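Zenlow
Hand tools for teaching grippers

Home > Data kit > Bovudix paired hand grippers

Bovudix paired hand grippers: capture method and kit

Bovudix is our method for teaching robot arms to tidy up, sold together with the things you need to run it. A person holds one gripper in each hand and does an ordinary job in an ordinary room. The cameras on the grippers record what the hands are up to. A policy is then trained on the recordings and asked to do the same job with two arms and considerably less common sense.

We used to do all this on a white table in the lab. The robots became very good at white tables.

What the method changes

Bello Bako, who runs our capture work, wrote three rules in February and has declined to soften them since.

1. Record where people live. Beds, sofas, the good carpet. Cloth sags under a carton in a way that a desk never will, and the policy needs to have met that before it meets yours.
2. Leave the room alone. Clearing the background makes for handsome footage and a robot that panics at curtains.
3. Keep both hands in play. If one hand is carrying, the other should be holding, waiting or getting in the way, as hands do.

What we found

We trained two policies on 290 recordings each, one set from the lab table and one from bedrooms and kitchens. Both were then tried on a pick-and-place job in a flat neither had seen. The bedroom-and-kitchen policy finished 83 per cent of its attempts. The table policy did a good deal worse and spent much of the afternoon reaching for a pattern on the duvet.

Most of the remaining failures were small cartons gripped too near a corner. We are working on it. Soft packets are a separate misery and have their own page.

In the kit

Two hand grippers, left and right
Textured finger pads, with 6 spares
Charging lead and carry case
Goner, our clip-sorting software, named for what it does to bad takes
Printed capture guide by Bello Bako, stern in places

Grasps worth keeping

Goner marks each take as keep, look again or bin. These are the ones we tell new operators to aim for.

Side pinch on a small carton. Pads flat on opposite sides, printed face left in view, and the carton lifted clear of the bedding. The 125 mL grape milk drink is a fair example, with the second gripper busy at a red snack can and a strawberry carton still on the blue cloth.
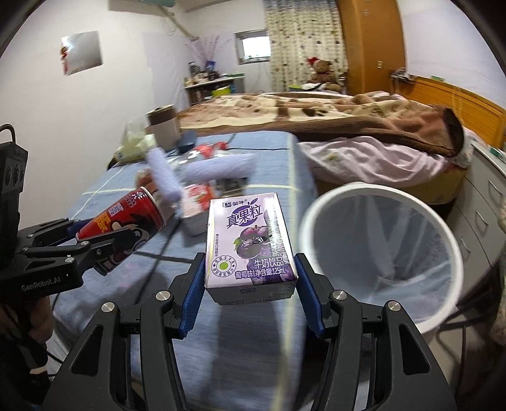

Finger across a can. Round things roll, and on a bed they roll towards the dip. Come in slowly and let the finger settle before closing.

Hand-over. Pass from left to right in mid-air, with both grippers closed on the object for a moment. Operators hate this one and the policy is very fond of it.

Known limits

The method records two-finger grasps only. If your robot has five fingers, congratulations, but please look elsewhere. Very dark rooms confuse the tracking, and so do large mirrors. Glassware is possible and we would rather it was yours.

Ordering

Kits are built to order by our workshop partner, Ogunleye, and take around 3 weeks. Spare pads ship separately. Universities may ask for the loan scheme, which has a waiting list and a form of unreasonable length.

Page last revised Feb 7, 2021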